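Hellum PC tool kit, used on an old Dell tower: review

Posted in Tools and Bench Stuff
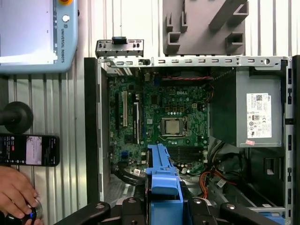

I bought the Hellum kit in March to strip down and rebuild old desktops for resale, mostly office towers, and I've had enough time on it now to say what's good and what isn't. Quick version: drivers great, tray okay, tweezers bad, case annoying. The job I'm basing most of this on is the Dell, side panel off, cooler off, bare processor sitting in the socket, tower on its side so I could work straight down into it. Big gray power supply in the top corner with the orange and red wires coming out from under it and going everywhere. Pretty normal inside of an old desktop. If a kit can't handle that it can't handle much.

What you get: one long driver, one short driver, a box of bits, a flexible extension, a pair of tweezers, two plastic pry tools, a brush, a wrist strap and a magnetic parts tray. All in a zip case. 25 bits, which is less than the cheap kits brag about. Fine by me. I have a no-name kit with a huge pile of bits and I have used maybe six of them ever.

The drivers

Best part by a mile. Long one reaches the cooler screws without your knuckles hitting the memory slots or the cage. End cap spins freely, handle is grippy even when you've got thermal paste on your fingers (I always do). Bits seat with a proper click and stay put. I've had bits fall out of other drivers and go under the board and then you're tipping the whole case over and shaking it like a piggy bank.

Magnet strength is about right. Holds a case screw sideways, lets go when the thread bites.

Short driver is stubby and I thought I'd hate it. Ended up being the one I grab for anything near the power supply, where there's a metal wall right there and no room to swing. Power supply screws on these towers go in from the back so you don't need it for those, but for the drive bracket, yes.

The flexible extension. Skip it. Twists under load and then springs back. Used it once.

The tray

Magnetic, shallow, sections molded in. Good magnet. Two complaints. Sections aren't labeled and you can't write on the surface, marker just wipes off, so I ended up sticking bits of masking tape in there. And it's too shallow, long cooler screws stand up over the edge and get knocked. I've gone back to my Morasell tray for the long stuff. That one is deeper and costs less. If Hellum made the tray half an inch taller I'd have nothing to say.

Tweezers and pry tools

Tweezers are junk, sorry. Tips don't meet. I was trying to pull a jumper and they kept sliding off to the side. Bent them back with pliers and they were better for one evening. Get a separate pair.

Pry tools are soft plastic, which you want around a board. Used them on cable connectors that hadn't been moved in years. One is already chewed up at the tip. They're cheap, whatever, but don't expect them to last.

Brush is better than I figured. Stiff enough to get fluff out of the slots in the case wall, soft enough to use on the motherboard. Sheds a little the first couple times so run your thumb through it before you go near a socket.

Wrist strap works, clip is strong, cord is short. If your tower is lying down you'll be clipped on close and leaning in. I got used to it.

The case

Zipper is stiff in one corner and I've stopped closing it all the way. The bits box has its own slot and you need to pull it out fully before it'll open. So every bit change is: pull box, open box, swap, close, shove back in. I leave it out on the bench. Kind of defeats the purpose.

It does stand up on its own when open, which is nice on a small bench. Mine isn't big and once there's a tower laid flat on it there isn't alot left over.

Things I wish were in there

Some kind of cable ties or velcro. Every one of these old machines has a bundle of black cables lying across the floor of the case and you want to pull it back out of the way before you do anything. I use Vadodeck wraps, the thin ones, they undo easy and you can reuse them. A couple of those in the kit would cost them pennies.

Also paste spreader. Also a cleaning cloth. You're pulling the cooler on pretty much every used tower, the old paste is always dried up, and the kit has nothing for it. I keep a pack of Kwofie wipes on the shelf. Two wipes per chip, one to get the crud off and one to finish. Don't go scrubbing while the chip is in the socket if you're heavy handed, let the wipe sit a minute first.

How it compares

I had the Kwofie kit before this. Cheaper, more bits, nicer case. But the driver was hollow feeling and the bits rounded off fast, I killed two on case screws alone. The Hellum ones still look sharp after a lot more use. So for me it's worth the extra money, just for the two drivers and the bits. If they sold those alone I'd tell you to get that insted and forget the rest.

Laptops: haven't tried. Small bits are in there, tweezers would drive you nuts.

Scores

Drivers 5/5
Bits 5/5
Tray 3/5
Brush 4/5
Tweezers 1/5
Case 2/5
Overall 4/5

Will update if a bit breaks. Next one on the bench needs a new fan and front panel, so the short driver is getting a workout.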